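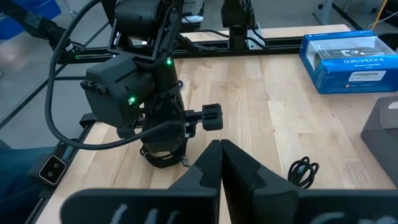

ridgeline_kp
Joined November
Posts: 6

I'm trying to decide whether to keep recording demonstrations with the leader arms or switch to a gamepad. Setup is two black six-axis arms on a butcher-block table with an extrusion frame, running the Bramance teleop stack. The task is two-handed: one arm picks up a loose cable, the other takes the free end, and together they lay it straight. The little coiled cable lying near the fingertips is typical of what I give it, and the pointed jaws close on it well enough when the approach is right. Recording 700 episodes by leader arm took most of my evenings this winter. The DualShock 4 in the box at the back of the table is the alternative. Has anyone compared the two on soft objects?

What bothers me about the leader arms is jitter. My hands shake a little at the end of a long session and the follower reproduces all of it. The trained policy then hesitates right before the grasp. A stick with a velocity limit should be smoother, at least on paper.

torque_ripple
Don't. A gamepad has two sticks and some triggers. You have 12 joints plus two grippers. You will end up switching modes in the middle of the motion, and every mode switch is a pause in the recording. The policy will learn the pauses.

Smoothness is a filter problem. Low-pass the leader joint positions before they go to the follower and record both streams.

flatwasher
I disagree with the above, at least in part. With inverse kinematics behind it you are driving the tip of the gripper, and six degrees of freedom fit on one controller without mode switching if you give the triggers to vertical motion and the shoulder buttons to roll. I ran an insertion task that way for the Josulton group. It was slower than leader arms and the trajectories were cleaner.

Where it fails is two arms at once. One person cannot drive both with one pad. You would need a second operator, or you would have to freeze one arm while the other moves, and the handoff suffers.

ridgeline_kp
Handoff is the whole task, so freezing one arm is out. Layout is below. The arms are mounted on opposite rails and meet in the middle. 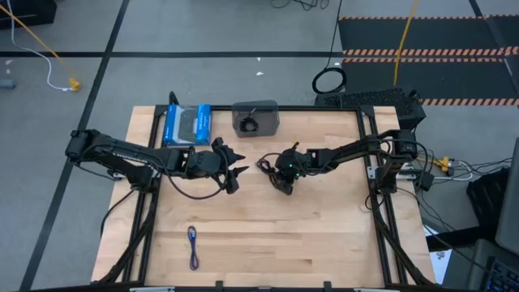 Both arms at the center of the table, left gripper open, right gripper closed.

torque_ripple
Your left arm has a cable looping under the upper link and the right one has a tangle at the wrist. Fix that before you change input devices. Cable drag is a load that changes with pose, and on small servos it can show up as exactly the hesitation you describe. I would strap the slack down at each link and re-record a small batch before blaming your hands.

ejigu_bench
Agree on the cables. I also want to raise the cameras. If the policy gets a wrist view and a head view, and the person recording is looking straight at the table, then the person knows things the policy can't see. We had this on the Ejigu bench. The operator placed parts by looking around the gripper, and the policy had no way to do it. We made the operators work from the camera feeds only. Episodes took longer and the success rate went up.

flatwasher
Working from the feeds costs you depth. New operators hit the table constantly. I would not do that with bare pointed fingers on wood unless there is a current limit on the gripper and the wrist.

ejigu_bench
There should be a current limit anyway.

ridgeline_kp
There is one, set high. I'll lower it.

On filtering: if I low-pass the leader, what do I store as the action, the raw leader position or the filtered one?

torque_ripple
Filtered. Store what was sent to the follower. Keep raw in a separate column in case you want to change the cutoff later. Watch the delay, too. Too low a cutoff and the follower lags enough that you start overcorrecting, and then you have replaced shake with oscillation.

perkville_lab
The Perkville cable set was recorded by leader arm, 1,589 episodes, February 2021, before we filtered anything. Of those we threw out 23 for visible oscillation and kept the shaky ones. Shake averaged out in training. Pauses did not. If I had to sort your episodes by hand, I would look for the ones where you stopped to think before closing the jaws, and cut those first.

flatwasher
Averaging out depends on the model. If it predicts in chunks, fine. With single-step prediction I have seen shake come straight through.

ridgeline_kp
Chunks here. I'll strap the cables, filter the leader, trim the pauses and retrain on the same episodes plus a new batch. The gamepad can handle resets, moving the arms back to start between episodes.

torque_ripple
Retrain on the trimmed set alone first. If you mix in the new batch at the same time you won't know which change did it.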